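Home | Reviews | How-To | Parts Bin | Contact

November
By Albertina Rocha

Getting good demos out of the Stolau hand-held gripper

I've had the Stolau kit for a while now and I keep getting the same email: "my recordings look fine but half get rejected." Mine did too! So this is how I set it up and run a pick-up session with a thick, floppy paperback, which is my favorite test object (and the meanest).

First, calibrate. Squeeze the fingers shut, hold for 2 seconds, let go all the way. The Uston app should read 0 closed and 406 open. If the open number stops short, loosen the pivot a hair and try again. Mine sat at 336 for a whole evening before I found a crumb of foam in the hinge.

Next, check your pads. Stolau's foam grips paper beautifully, but it's a wear part, and once the tip starts to lift you'll want to order replacements. I've done nearly 3,000 grasps on one set. Szymon Walczak swears by the harder Plellach pads, and for mugs I agree with him, but they skate right off a glossy cover.

Now the book. Lay it flat, turned a little so you aren't always coming in square. Start each recording with the fingers wide open and the book in view between them. Come in slowly, get one pad against the page edges, and close until the cover just starts to bow. Lift, move it to the crate, open up, back away. Don't hurry the last bit, the app trims it if you yank your hand out.
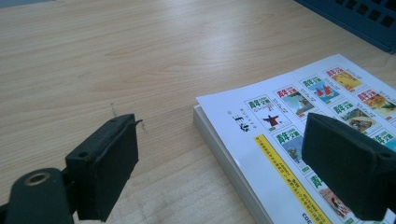
Fingers open, book lying flat, blue crate at the back of the desk.

Do ten or so, then turn the book and go again.

Would I buy it again? Yes, though I'd skip the Ait Brahim carrying case, the zipper is awful. Spend the money on spare pads. Next time I'll get into syncing two grippers, which I'm still fighting with.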